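Teaching by Demonstration, Unit 3: Collecting Demonstrations of Household Tasks
Course handout, Bekgate Robotics Program
Instructor: Ok-hee Moon
Revised Wednesday, August 21, 2024

Read this before your first lab session. It covers the two ways we record demonstrations in this course, how an episode should begin and end, and what goes in the log. The math of policy training is in Unit 4 and is not needed yet.

1. Two ways to show a robot a task

In hand guiding, also called kinesthetic teaching, you take hold of the arm and move it through the task yourself. The motors are set so that the arm holds its own weight but gives way when you push. The joint angles are stored as you go. This is easy to learn and it needs no extra hardware. It has two weak points. Your hands and body get in front of the cameras, and it is very hard for one person to guide two arms at once.

In remote control, or teleoperation, you move a separate set of controls and the robot arms follow. The cameras record the arms, the objects and the room, while your hands stay on the controls. You lose most of the sense of touch. New operators tend to squeeze too hard and move too fast for the first day or so, then settle down.

We use hand guiding for the single-arm exercises in Unit 2 and remote control for everything with two arms. Both kinds of recording are saved in the Imley format, so the tools you already have will open them.

2. The task for this unit

The task is hanging clothes. A garment on a hanger has to get from the grippers to the bar of a clothes rack and stay there. It sounds simple and it is a good teaching task for that reason. The hanger is stiff and the cloth is not, and the two have to be handled together. The hook has to reach the bar from a workable angle. Cloth may cover the hook, the bar or one of the grippers partway through, and the operator has to plan for that.

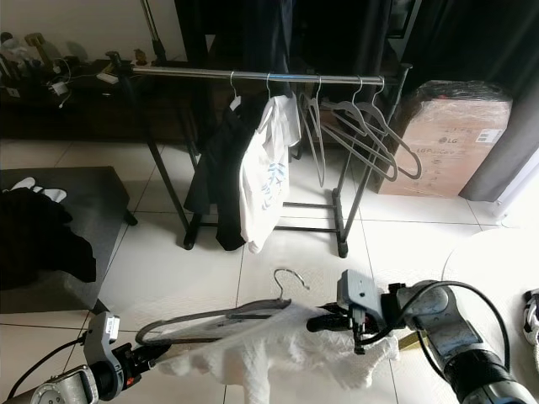
Figure 1. Two-arm hold on a hanger, one gripper at each end, with the hook pointing up toward the rack.

The two-arm hold gives good control over the tilt of the hanger. Its cost is that the arms must move as a pair. If one leads the other, the hanger twists or slips out of the fingers. Practice moving both controls together with an empty hanger before you record anything with cloth on it.

The other common choice is to hold the hanger with one gripper and keep the second arm back to steady the cloth. Either is allowed. Pick one for a given set of episodes and stay with it. A set that mixes the two at random is harder to learn from, since the same starting view is then followed by two different motions.

3. Starting and ending an episode

Every episode starts from the home position with the grippers open. Press record, wait one full second, then move. At the end, open the grippers, back away from the rack, and wait another second before you stop the recording. Students often cut the ending short. A policy trained on clipped endings may let go of the hanger and then push forward into the cloth.

Watch the wrist views during practice as well as the head view. The head camera tells you where the rack is, and the wrist cameras tell you what the fingers are doing.
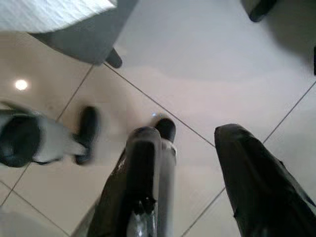
You should also check that all the camera streams are running before the first episode of the day. The Um recorder shows a green mark next to each stream. If a mark turns yellow, frames are being dropped and the episode should be thrown out. Restarting the recorder usually clears the problem. If it does not, tell the instructor and move on to another station.

Keep your speed even. Pausing to think in the middle of a motion puts a stretch of no movement into the data, and the policy may learn to stop there. If you need to think, finish the episode, mark it as practice, and start over.

4. Mistakes and recoveries

A dropped hanger ends the episode. Mark it as failed and keep the file. A poor grip that you notice and fix is different – keep going, and mark the episode as a recovery. Recoveries are worth having because they show the robot how to get from a bad state back to a good one. Do not stage them in this unit. Staged recoveries come up in Unit 5.

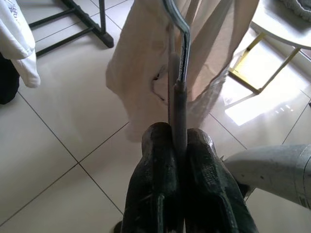 Dong-hyun Kwak would go further than this handout does. In his view, a set of clean episodes with no recoveries in it should be treated as unfinished, and he would let students stage small grip errors from the first week. You may raise this in your report if your own results point one way or the other.

5. How much to record

Each pair records 300 episodes over the unit. The shared class set from March holds 1,950 and will be released after you turn in your own. Past pairs needed almost 400 attempts to reach the required number, so leave time for failures.

6. What goes in the log

For each episode, write down:
Operator
Garment and hanger used
Hold (two-arm or one-arm)
Result (success, failed, recovery, practice)
Anything moved in the room since the last episode

Upload the log and the recordings to Pisis together. Recordings that arrive without a log will be sent back.

Reading for next time: Unit 4, sections 1 and 2. Bring your episode counts by result.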